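Regrasping policy fails when only the wrist view is used – normal result or my mistake?

Posted by Lauri Tikkanen in Robot learning, methods and results
Tags: imitation learning, wrist camera, ablation

Hello all. I am trying to repeat a result from our own group and I do not get the same number, so I would like to ask people with more experience.

The task is to pick up a plastic cup which lies on its side and put it upright. I recorded 144 demonstrations by teleoperation, with six starting areas on the table. Then I trained two policies with the same network and the same seed. The first one gets the side camera and the wrist camera. The second one gets only the wrist camera. I tested each policy with 96 trials.

The policy with both cameras behaves well. The wrist-only policy reaches the cup almost always, but then it closes the fingers at the wrong end, or it pushes the cup away. In the earlier report (Otano, the internal one, so I cannot link it) the difference between the two was very small. In my case it is large.

I have checked the calibration, the time stamps and the image normalisation. Is it possible that the wrist view simply does not contain enough information about the direction of the cup? Or should I search for a bug? I use training code from the Nistis repository with small changes.

Elsa Mustonen
Accepted, edited in February

I had a very similar problem, and I would not start by searching for a bug. There are two things I would look at first.

The first is how your demonstrations begin. When a person teleoperates while looking at the table directly, this person knows from the first moment which way the cup is pointing. The arm goes to the correct side before the wrist camera has seen the cup at all. The side-camera policy can learn this. The wrist-only policy sees an empty piece of table and must guess, so it learns the average of the left approach and the right approach. Please look at the approach part of your failed trials. If the arm comes down in the middle, between the two possible grasps, then you have this problem and the code is probably fine.

The second is what the camera sees in the last centimetres. Take the images from your failures and sort them by the moment just before the fingers close. I did this by hand for one evening – boring, but it taught me more than the success rate did.
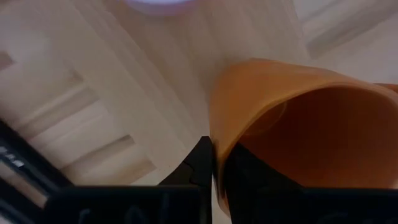

For a cup with walls that become wider towards the mouth, the closed end and the open end need different finger widths, and the contact is different too. If a finger touches near the base while the other one is under the wall, the cup can roll or turn when you close. So I would write down for each trial at which end the contact happened, and report the success separately for the two cases. One single percentage over 96 trials hides this completely.

What helped in my case was to add a short "look" movement at the beginning of every demonstration, where the arm stops higher up and the whole cup is in view. I also gave the policy a history of 2 frames instead of one. After that the wrist-only version was much closer to the other one. I did not test these two changes separately, so I cannot tell you which one did the work.

Also ask how the cups were placed in the earlier report. If they always pointed the same way, the small difference is easy to understand.

dillamel
Not accepted

Just use both cameras? We never got wrist only to work and stopped trying. Maybe more data helps, 144 is not a lot.

Jääskeläinen
Not accepted

I agree with Elsa about the approach. One small addition: check if your image augmentation includes a horizontal flip. I believe it is switched on in some configurations. If you flip the wrist image but not the actions, the policy learns that left and right are the same thing, and for a lying cup this is very bad. The side camera may partly cover the mistake, if it is not flipped.

Comment from Lauri Tikkanen
Thank you, the flip was off in my configuration. I looked at the approaches, and in most of the failures the arm really comes down in the middle. I will record new demonstrations with the look movement and train again with one frame and with two, so that we can see them separately. I have also written to the author of the report about how the cups were placed.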